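Grey or coloured sheets for the spare bed?
Page 1 of 2

ullach_gal
Hi all, grey cotton set from Vistden, washed it twice and it still creases like mad. Is it the sheet or me? Paid $93!
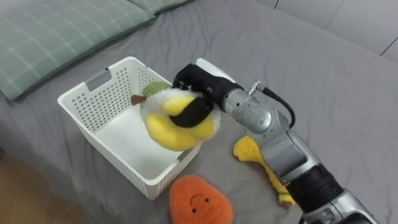

Re: Grey or coloured sheets for the spare bed?

tilonar50
It's the sheet. Cotton creases, love. Pull it off the line a bit damp and stretch it over the mattress. Like the green plaid pillow, by the way.

parkside13
Disagree, damp sheets on a bed is asking for mould. I iron just the top third and call it done.

tilonar50
In July maybe. Mine's dry in almost 2 hours.

ullach_gal
Ironing sheets?? Not in this house, sorry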